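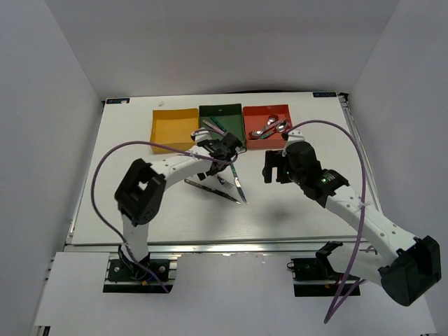
Purusbridge cell stoppage

The Purusbridge cell stoppage was a fault in a two-armed cutlery sorting cell operated by Sekau at its Purusbridge workshop. In December the left arm of the cell closed on several pieces of cutlery at once and continued to pull after its force limit had been passed. There were no injuries. The cell was out of service for 20 working days, and the grasping software, known as Genum, was revised before it returned to use.

Background

The cell sorts mixed cutlery into open trays. Each of its two arms ends in a black gripper, and the arms share one white table inside a pale enclosure. Knives, forks and spoons are set out in front of a row of three trays, colored yellow-orange, green and red. Spoons are collected in the red tray. The arms take turns entering the space in front of the green tray, under a rule meant to prevent collisions between them.

Loose cutlery presents a known difficulty for machines of this type. Handles that lie close together or cross one another can be read as a single object, and shiny metal picks up color from its surroundings. Spoons heaped in the red tray, for instance, show reddish reflections that make their outlines harder to separate.

The fault

At 2 p.m. the left arm was sent to lift a fork lying between two knives. Genum returned one grasp point for all three handles. The gripper closed across them, the handles jammed at an angle, and the measured force rose above the set limit. The controller recorded the overload but did not stop the arm for 8 seconds. During that time one knife was dragged across the table and struck the wall of the green tray. An operator then pressed the emergency stop.

Cause

The inquiry was led by Miłosz Czarnecka, an engineer at Sekau. His report identified two separate errors. The first was in the grasp planner, which had no lower limit on the spacing between neighboring handles. The second was in the stop logic. A filter added to suppress false alarms, called Thái in the maintenance records, held back the overload signal whenever the other arm was idle. The right arm had been parked when the fault took place.

The report also noted wear on the inside faces of the left gripper. This was judged to have played no part in the event, although the fingers were replaced.

Changes

The Thái filter was removed, and an overload now halts both arms. Genum rejects any grasp that would span more than one handle and first nudges the pieces apart with a closed gripper. Operators are instructed to keep the enclosure shut until both arms have been powered down, including when a jammed item appears to be free.

The revised cell runs more slowly than before on tightly grouped items. A proposal to feed knives separately was considered and deferred.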